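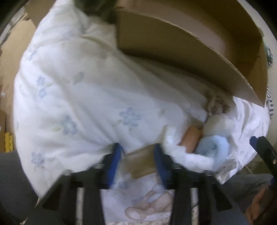

**Kit review, July, 2 p.m., Anmont back room**

Present: purchasing, floor team, training. Apologies from the night shift lead.

**1. Last minutes**
Accepted with one fix: the Grokatix trial runs three weeks, not two.

**2. Grokatix hand-held gripper kit**
Floor team reported on bedding and mixed household goods. Padded quilts are the awkward part. The fabric bunches up in front of the fingers and small things get lost in the folds. Flat cardboard is a simpler shape to close on, and the team would like more of it in the task list.

The blue finger pads were discussed. Spare pads cost 89 a set and are not covered by the service plan. Purchasing thinks they should be and will ask.

Training said the setup guide skips the step for checking the guide rods. Amadi, the reseller, has promised a new page.

**3. Price**
Kit 395, yearly service 122. The Curkemau quote hasn't come in. No decision until it does.

**4. Actions**
- Purchasing: chase Curkemau, ask Amadi about pads
- Floor team: add towels and plastic bags to the task list
- Training: send marked-up guide to Amadi

**5. Other business**
Key to the supply closet is missing again. Please check pockets.

Closed 2:50 p.m.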